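Danby Robotics Club: spring progress report
5/17/25
To: Ornella Serra, Gallel Fund
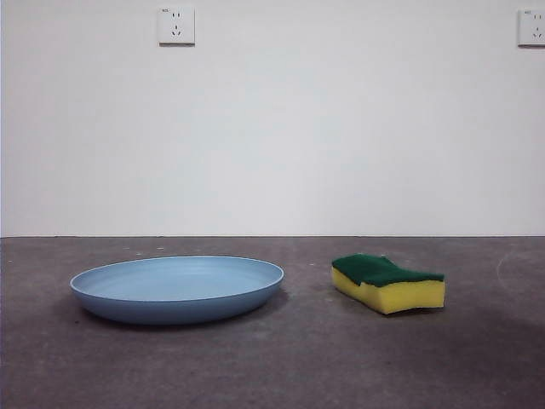

Hi Ornella, and thanks for being so patient with me on this one! You asked for something short on how the club is doing and where the money went, so I'll try to keep it short (no promises, you've met me).

When I wrote to you in the fall, our big plan was a tabletop arm that could help with dishes. We've shrunk that plan quite a bit, and I think the project is better for it. The students picked one job: pick up a sponge, wipe a plate, put the sponge back down. That's the whole thing. It sounds tiny until you watch a room full of tenth graders argue over how hard a gripper ought to squeeze foam.

They've split into 2 groups. One works on the arm itself, which the kids named Cirillo, and the other does the vision side, so finding the plate and the sponge and working out which way the sponge is pointing. The vision group has had the smoother spring. Their program finds both objects well when they're side by side, and it gets confused when one is partly on top of the other. We're collecting more pictures with the two things overlapping and turned at odd angles, and I expect we'll be doing that right up until school lets out.

The arm group had a rough patch. The wrist motor burned out in a practice run and we waited ages for the replacement, and then the mount they'd printed didn't fit the new one. They redrew it four times! I was ready to step in, but they wanted to do it themselves and they got there. Cirillo can now lift the sponge and set it down without dropping it most of the time. Wiping is still shaky. It either skims over the plate or pushes the plate along in front of it, and we haven't settled on a fix yet. Gualtiero Zuccaro, who teaches physics here, has been coming in to help them with force and friction, and he's lobbying hard for a slower wipe with a lighter touch. The kids want a better sensor. I suspect we'll try his way first, as it's free.

On money: of the $900 you gave us, we've spent $800. Most of it went to motors, the camera and filament, and the rest was small stuff like cables, screws, sponges and plastic plates. I'd like to hold the last $100 for that sensor in case the slow wipe doesn't work out — let me know if that's okay with you, and I'll send the receipts with the final report either way.

Next up is the Cesanton student showcase in July. The goal is a full run, start to finish, with no hands helping. If the wiping isn't ready, we'll show the vision program and the pick-and-place part, and the students will talk people through what's still giving them trouble. They've started on the poster already, and there's a very heated debate going on over the font.

One request, if I may. Could you or somebody from the fund come by before the showcase and let the kids practice their talk on you? They get nervous with strangers, and I've heard it all so often that I've stopped asking good questions. Any afternoon works for us, just give me a little warning so I can clear off a chair.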